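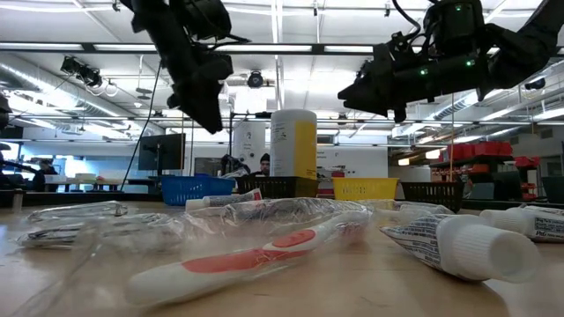
# Pelomden: bathroom items into baskets (two-arm set)

Hi! I'm Sumaiya Sultana, and I look after this dataset. If you found a folder called `pelomden_baskets` on the shared drive and wondered what you were getting into, read on. I've tried to write down the stuff I kept getting asked in chat, plus a few things I wish I'd written down back in January when Arif Seneviratne and I started recording.

The task is tidying. Toothpaste, toothbrushes and other small bathroom things start out on a wooden table, and two arms put them into plastic baskets. An operator drives both arms the whole time, so every motion in here came from a person. We want to train a policy that can do the same job from camera input and a one-line instruction, and we picked this job mostly for the packaging (clear plastic is a pain, and I love it).

## What's in an episode

- video from the fixed camera, the head camera and the wrist cameras
- joint positions and gripper opening for both arms
- the instruction, as plain text
- an `outcome` field: `done`, `partial` or `dropped`
- operator initials and a free-text note, which is often blank, sorry

Video and joint data share a clock. Video is stored at 50 frames per second. If your loader assumes something else you'll get arms that seem to lag behind the picture, and you'll spend an afternoon blaming the model. Ask me how I know!

## Layouts

There are 14 layouts. A layout fixes where the baskets go and which items are in play, but the operator is free to toss the small stuff down however they like before each take. Baskets get nudged during a take and we leave them where they end up. Please don't treat the layout sketch as ground truth for basket position, it's only where we started.

Wipes canisters turn up in a lot of takes. They're big and they hide things, especially from the wrist view, and that's fine by us. We talked about pulling them and decided we'd rather have a policy that has seen a tall thing in its way.

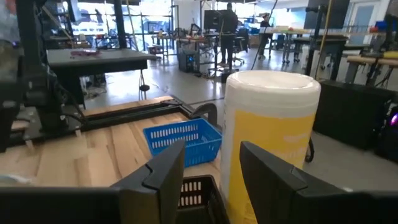 *Wrist view: wipes canister between the fingers, blue basket to its left.*

The wrist cameras also pick up a good chunk of the room, people included. If you plan to share clips outside the team, run the `blur_people` script first. It misses folks who are turned away from the camera, so check by eye as well.

## Instructions

Arif wrote the first batch of instructions and they're very tidy: "put the toothpaste in the yellow basket," that sort of thing. Then we let the operators type their own and it got a lot more fun. You'll see "tray," "bin," "basket" and "box" for the same object, sometimes within one session. I left all of it alone. If you need clean labels there's a normalized column, `instruction_std`, but try the raw one before you reach for it.

One wrinkle: "the black basket" is ambiguous when a layout has more than one. Either choice counts as `done` unless the text says left or right.

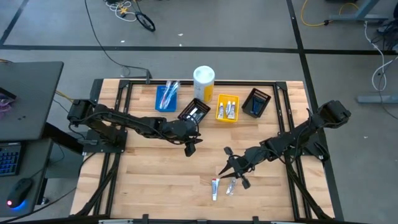

Episodes where both grippers go for the same area are tagged `shared_zone`. The operators got better at these as they went along, so early ones have a lot of waiting, with one arm parked while the other finishes. We thought about trimming the pauses and I'm glad we didn't, but you can filter on `idle_ratio` if they bother you.

## Splits

Train and validation are split by layout, never by episode. 6 layouts are held out for validation. The first version split by episode and the scores looked wonderful and meant nothing, so if you still have a copy of `v0`, please delete it.

## Known problems

- Thin clear packets are hard to see in the fixed view under the ceiling lights. Use the wrist view for those.
- Gripper opening drifts a little over long sessions. The corrected values are in `grip_cal`.
- A few `dropped` takes are really `partial`. Arif is relabeling them by hand, and the changelog has the list so far.

## Loading it

The Matei loader reads everything as is. For Nidier you'll need to run `convert.py` first, and it wants a lot of disk, so point it at scratch and not at your home folder.

Found something odd? Send me the episode ID and the timestamp. A screenshot by itself is really hard to track down.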